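Demonstration Operators (part-time), Garment Handling
Femden, Diveck site

Applications are invited for the post of Demonstration Operator within the Zestden programme.
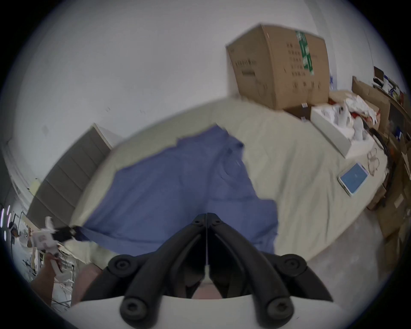 About the post

Zestden studies how household tasks can be taught to robots by showing them. Operators hold a gripper in each hand and carry out a task at a table, such as spreading, folding or stacking clothes, while each attempt is recorded. The current phase calls for 3000 accepted demonstrations, of which 2076 have been completed. The remainder will deal mainly with T-shirts and other soft garments.

Operators who complete their induction may also be asked to guide a robot arm by remote control from the adjoining room.

Duties

Carry out set tasks at a steady pace, following the written task sheet.
Return the garment to its starting position between attempts.
Mark any attempt in which the cloth was dropped or the wrong step was taken.
Report faults in the grippers to the shift lead and complete the session log.

Requirements

Applicants must be aged 18 or over and able to use both hands for repeated light work while standing. Sessions last 70 minutes, and no operator will be given more than three in a day. Good written English is needed for the log. Previous experience with robots is not required. Left-handed applicants are particularly encouraged to apply.

Terms

The post is offered for a fixed term ending in April, with morning and afternoon shifts available. Induction is paid at the full rate. Operators who record 1000 accepted demonstrations will be considered for the post of shift lead.

How to apply

Applicants should submit a short letter and an outline of their availability through the Femden vacancies page, quoting Zestden Operator. Recruitment is handled on behalf of Femden by Lecomte, which will invite shortlisted applicants to a practical trial at Diveck. Reasonable travel costs within the region will be repaid on production of receipts.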